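Picnic Plates, Good Tablecloths and the Case for Eating Off Plastic

Posted Nov 20, 2003 | 28 comments | Email this story

I'd been in Merle Gilchrist's kitchen maybe two minutes before she had me holding one end of a tablecloth. She was folding, and she doesn't like to fold alone (the corners go wonky), so I put my notebook down on the stove and took hold. That's how most of our interview went, if you want to know. I'd ask something, she'd hand me something, and by the end I had four pages of notes and a dish towel over my shoulder.

Merle has lived in Virnwood for most of her life and she has been collecting plastic tableware for a good chunk of it. I don't mean the fancy stuff that gets written up in design magazines. I mean picnic plates and kiddie cups and salad bowls in colors nobody's made in years, the things that used to get packed in a hamper and left behind at the lake. She has 557 pieces. I know because she keeps a ledger, and she read me the last line of it with some pride.

"I started with my mother's," she said. "She had a set of yellow for the porch and we weren't allowed to eat off anything else outside. When she passed, my sister took the china and I took the yellow, and my sister thought she'd won!"

The sister is Carol Wainwright, who lives on the other side of town and came by halfway through with a coffee cake. I asked Carol whether she thought she'd won.

"I've used that china twice," Carol said. "So you tell me."

The collection lives in the kitchen and the hallway and, I'm sorry to report, the bathtub in the spare bathroom, where a big trade was waiting to be sorted. Merle arranges everything by color first and shape second, and she has strong feelings about people who do it the other way around. She won't have a display cabinet. Everything goes on open shelves where she can get at it, and she eats her breakfast off a different set every week.

"What's it for otherwise?" she said. "A plate that never gets toast on it is a sad plate."

I wanted to know what she looks for, and I got a long answer, most of which was about blue. Blue is her weakness. She likes it pale, the shade she calls "swimming pool in the morning," and she likes a cup and a plate that match so closely you'd have trouble telling where one stops. It's harder than it sounds, she told me, since plastic fades, and a cup that's been on a windowsill won't look like its plate that's been in a cupboard. She'll hold two pieces up to the kitchen window for ages before she'll call them a pair. She has turned down plenty of almosts.

Then there's the matter of what goes underneath. Merle is as fussy about tablecloths as she is about plates (hence the folding). She doesn't care for flowers under plastic, and she can't stand a tablecloth that's the same color as the dishes. Checks and grids are what she likes, the plainer the better, and for blue she wants green underneath, a washed-out green that doesn't shout.
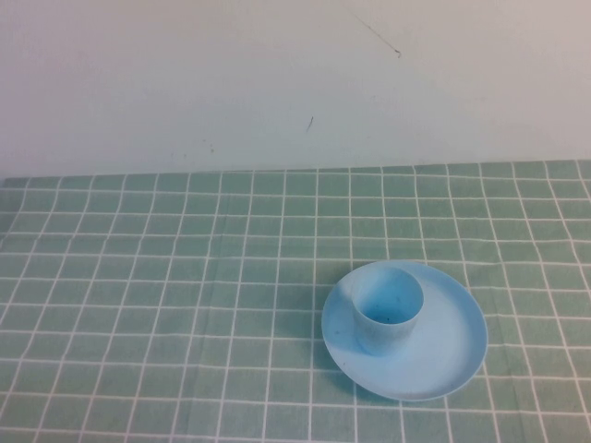

"People put blue on white and they think they're being fresh," she said. "It looks like a dentist's office. You put it on a soft green with a thin little line in it and suddenly you want a glass of milk."

I did want a glass of milk, as a matter of fact, and I got one, with a slab of the coffee cake. Carol had cut the slices, and Merle said she'd cut them too big, and Carol said nobody had complained about the size of her slices since 1968. I kept out of it.

The cups come in for special attention. Merle likes them short and plain with no handle, the kind a four-year-old can get both hands around, and she isn't interested in anything with a lid or a straw or a cartoon on the side. She stands them on their plates when she sets the table, toward the back, which leaves you room in front for a cookie. Carol puts the cup beside the plate. They've been having that argument since they were girls and they had it again while I was there, with demonstrations.

"On the plate, it catches the drips," Merle said.

"On the plate, there's no room for lunch," said Carol.

I asked about cleaning, because I have a few old plastic cups at home that have gone cloudy, and I figured I might as well get something useful out of the afternoon. Merle's method is warm water, a drop of dish soap and a soft cloth, and that's the whole of it. She won't let a scouring pad in the house. She doesn't put the old things in the dishwasher either, and she told me a terrible story about a well-meaning guest and a stack of pink saucers that I won't repeat here. For tea stains she makes a paste of baking soda and water, leaves it on while she does the crossword, and wipes it off.

She isn't precious about crumbs and specks, though. "They're dishes," she said. "They've been on a table. Give them a wipe before you use them and get on with your day."

The other half of the hobby, as she calls it, is the swapping. Every April a bunch of collectors get together in Virnwood and trade out of boxes and car trunks. Merle has been going for years, and it's where she met Glenys Brunton, who does only orange, and Ashton Rewi, who drives in with his son Tane and mostly wants lunchboxes. Tane was the one who found Merle's best pair of saucers, in a box of somebody's old garden tools.

"He wanted a dollar for them," Merle said. "I gave him two and a piece of pie. He drives a hard bargain, that boy, but he'll do anything for pie."

I called Glenys afterward to ask what Merle is like to trade with. She laughed for a while first. "She's very fair and she's very slow," Glenys told me. "She'll stand there holding a cup up to the sun and you can go off and have your lunch. But if she says it's a match, it's a match. I've never known her to be wrong about a blue."

Before I left I asked Merle if there was anything she was still after. She went to the ledger and opened it at the back, where there's a page of wants in pencil. A gray gravy boat. Lids for the sugar bowls. A butter dish like the one their grandmother had, which Carol swears was green and Merle swears was ivory. They asked me to print it in case a reader has one, so there you go: a butter dish, round, with a knob on top, green or ivory.

I went home and took my cloudy cups out of the cupboard. The baking soda did all right on two of them. I'm still working on the others, and I've moved them off my white tablecloth for the time being.

Shared 4 times | 28 comments

Contact us | Copyright 2003 | Back to top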